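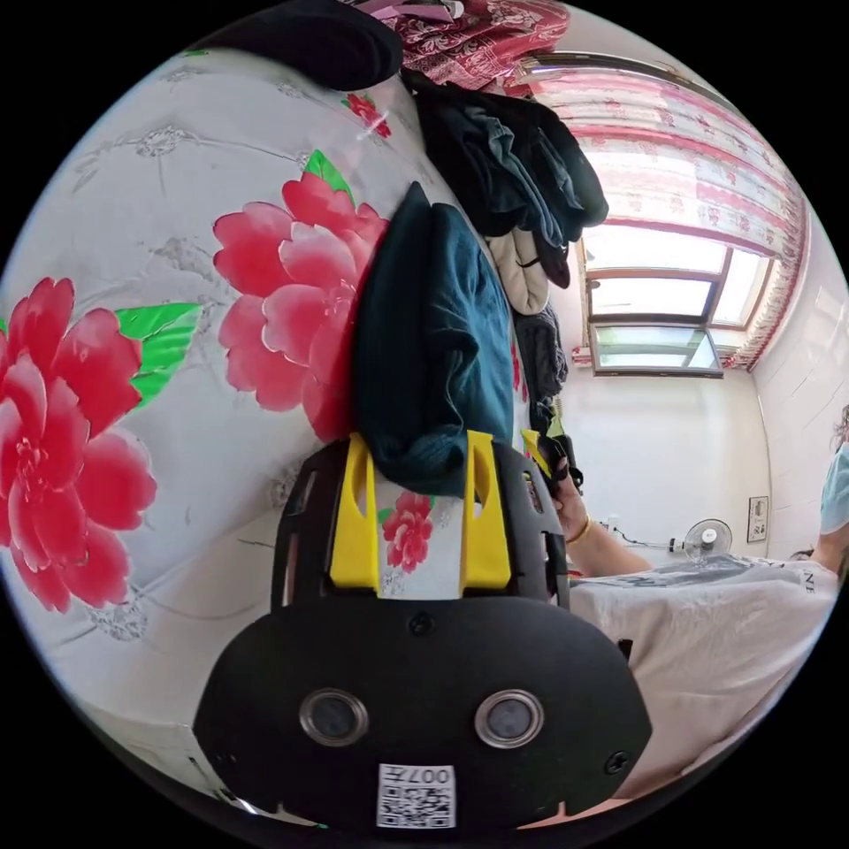
Vostier Child Care Center
Crib and Sleep Area Inspection, Room 3
Completed in November, before opening

Crib slats firm, none missing or cracked: Pass

Mattress fits snugly on all sides: Pass
Comment: Crib 4 measured again after the mattress was replaced.

Drop-side cribs removed from service: Pass

Screws and brackets tight: Fail
Comment: Loose bracket on the Jamero crib, left rear leg. Crib tagged and not to be used until repaired.

Window blind cords out of reach: Pass
Comment: Nearest cord is 52 inches from the floor. Cord cleat to be checked monthly.

Recall notices reviewed for all sleep products: Incomplete
Comment: Model number on the Zavomeo bassinet is worn. Staff are to request it from the supplier.

Reinspection required: Yes, two items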